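Table and bench walk-through, Duvville building, second floor
February round. Filled in by Delia Yáñez, late morning.

Marks used: OK, NO, or SEE COMMENT. I was asked to write more comments this time and fewer check marks, so I did.

1. Walkways
1.1 Main aisle clear, door to door. OK
1.2 Side aisle clear. SEE COMMENT
Comment: It was clear when I walked it. I would like to believe it is clear on days when I have not sent a note the evening before. The tape on the floor says people know where the line is, so that is not the problem.
1.3 Exit sign lit, door opens without a shove. OK
Comment: The door used to stick. Durán replaced the closer and it now opens, though it slams. Someone will prop it open again before spring, and then we will be talking about a propped fire door.

2. Cords and cables
2.1 No cords across the floor. OK
2.2 Cords on tabletops routed along the back edge or clipped. NO
Comment: White table. A black cable loops out over the top in a long arc, past the small things that are sitting there. Last round the written answer was "will be clipped." Clips were bought, I have seen the bag. I am leaving this one at NO until I see a cable in a clip.
2.3 Power strips not chained. OK
2.4 Cord jackets free of cuts and tape. SEE COMMENT
Comment: One taped cord at the Dammont bench. I was told the tape is a label. There is nothing written on it. Replace it or write something on it.

3. Tabletops
3.1 Only items in use are out. NO
Comment: Same white table. There was a pinkish plate with a red can lying across it, a light blue cup tipped over beside it, and a small red round thing on the bare tabletop that might be a toy tomato or a cherry. All of this may well be in use. "In use" has been the answer for every object on every table since I started doing this round, and I have no way to check it from a clipboard. Please post a list of what belongs there. A half sheet of paper is plenty.
3.2 Round items can't roll off. NO
Comment: A can on its side and a tipped cup both roll. The plate has a bit of a rim, and I would not count on that. Stand them up or put them in a tray at the end of a session.
3.3 Cans and bottles: contents known, caps on. SEE COMMENT
Comment: The red can has white lettering and I can see a white cap. I did not pick it up, so I can't say if it is full. If it is a prop, mark it as one. If it holds anything under pressure it goes in the cabinet with the rest.
3.4 No food or drink at the work tables. SEE COMMENT
Comment: See 3.1 about plates and cups. I am told the tableware is never eaten from. Fine. Then it should be kept apart from the plates in the break room, and at the moment both sets get washed in the same sink.

4. Labels and signs
4.1 Warning labels present and not covered. OK
Comment: Red and white triangle label is on its bracket by the white table. Small, but there.
4.2 Emergency numbers posted by the phone. NO
Comment: The sheet lists extension 80, which rings in an empty office. I let it ring 15 times.

5. Storage
5.1 Nothing stacked above shoulder height. SEE COMMENT
Comment: 4 boxes from Tromura on top of the tall cabinet. They were called temporary in the last report as well.
5.2 Step stool available and steady. OK

6. Carryover
Open from last round: 11 items. The reply sheet says all of them were closed. By my count that is generous, as 2.2, 4.2 and 5.1 are on it and all three are above with a problem written next to them. I would rather get back a sheet with open items on it than another one like that.

Return to D. Yáñez with initials beside each NO. "Noted" does not count as an answer. 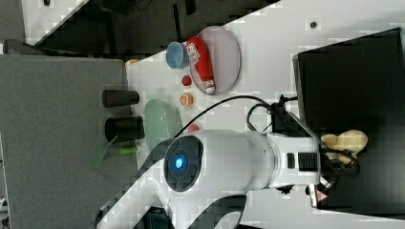 Items 2.2, 3.1 and 3.2: white table, cable and loose tableware.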